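Guides > Floors and Surfaces > Concrete > Sealing a bare slab

Sealing a Bare Concrete Floor Indoors

This guide covers the application of a water-based penetrating sealer to an unpainted interior slab: a workshop, utility room, garage or ground-floor workroom. It does not cover epoxy coatings, outdoor paving or stamped concrete. The product used in the steps is Clallden Clear, applied with a Negi low-pressure sprayer. Any silicate or silane sealer sold for indoor slabs is handled in much the same way, but coverage and drying times must be taken from its own label.

Before you start

New concrete must cure before it is sealed. Allow at least 28 days after the pour, longer in a cold building. Older slabs can be sealed at any time if they are clean and dry.

A penetrating sealer will not hide anything. Color variation, trowel marks and patch outlines remain visible and sometimes become slightly more obvious. If a uniform appearance is required, use a pigmented coating instead.

Tools and materials

- Sealer (see Working out the quantity)
- Low-pressure sprayer with a fan tip
- Microfiber pad on a long handle
- Stiff nylon broom and a shop vacuum
- Alkaline degreaser
- Cement-based crack filler and a margin trowel
- Masking film and tape
- Clear plastic sheet, 600 mm square, for the moisture test
- Gloves, eye protection and a respirator suited to spray mist

Working out the quantity

Measure the length and width of the room and multiply. Deduct only areas that will stay covered for good, such as a plinth or a boiler base. Furniture that can be moved is not deducted.

Clallden Clear is rated at 200 square feet per gallon on a broom-finished slab. A steel-troweled floor is denser and takes less. For a floor of 1000 square feet with a broom finish, buy five gallons per coat. Two coats are normal.

Fixed equipment needs a decision at this point. Anything bolted to the slab is masked at the base and sealed around. Equipment bolted to a bench or table moves with it, provided the table can be lifted without racking the joints. Disconnect power first and secure any part that can swing.

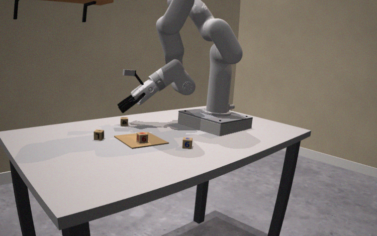
Step 1. Clear and sweep

Remove everything that can be moved. Sweep with the nylon broom, working from the far wall to the door, then vacuum. Pay attention to the joint between slab and wall, where fine dust collects and later turns to paste under the sealer.

Step 2. Test for an existing sealer

Drop a teaspoon of water in several places, including one near the door and one in a corner. If the water darkens the concrete within a minute, the surface is open. If it beads, an old sealer or curing compound is present and must be removed by grinding or with a chemical stripper. Sealer applied over beading concrete dries on the surface as a white residue.

Step 3. Degrease

Dilute the degreaser as directed and scrub stained areas first, then the entire floor. Do not let the solution dry. Rinse twice and pick up the water with the vacuum in wet mode. Repeat the water drop test over the former stains.

Step 4. Fill cracks

Rake out loose material. Dampen the crack, press in the filler and strike it flush. Leave control joints open. The filler used at the Vavstead workroom, a Bumwood gray mix, dried lighter than the slab and stayed that way. Make a trial patch if the match matters.

Step 5. Check moisture

Tape the plastic sheet to the slab on all four edges in the early evening. Lift it after 24 hours. Condensation under the sheet or a dark square on the concrete means that the slab is still too damp. Ventilate and test again.

Large gray floors with a mottled finish make a dark square hard to judge. Mark the edge of the sheet with chalk, and compare the inside and outside of the line from standing height with the lights on. 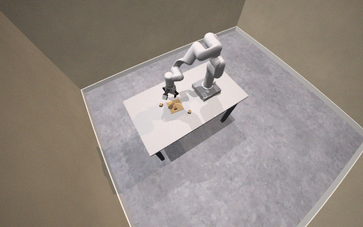
White table and robot arm on a gray, mottled floor, viewed from above.

Step 6. Mask

Run film along the bottom of the walls and over door thresholds. Sealer etches glass and bare aluminum. Wipe splashes immediately with a wet cloth.

Step 7. Apply the first coat

Begin in the corner farthest from the exit. Spray an even, wet film with the tip held at a constant height, overlapping each pass by half. Follow with the microfiber pad and spread any puddles within five minutes. Do not stop in the middle of the floor. If a break is unavoidable, stop at a control joint.

Step 8. Apply the second coat

Wait 2 hours, or until the surface is dry to the touch. Spray at right angles to the first coat. Areas that stay wet after ten minutes are saturated and should be padded dry.

Drying and return to use

Light foot traffic is acceptable after four hours. Keep heavy furniture and wheeled equipment off the floor for three days, and avoid wet mopping for one week. Fit felt or rubber pads under table legs before they go back. Repeat the water drop test once a year and recoat the areas that darken.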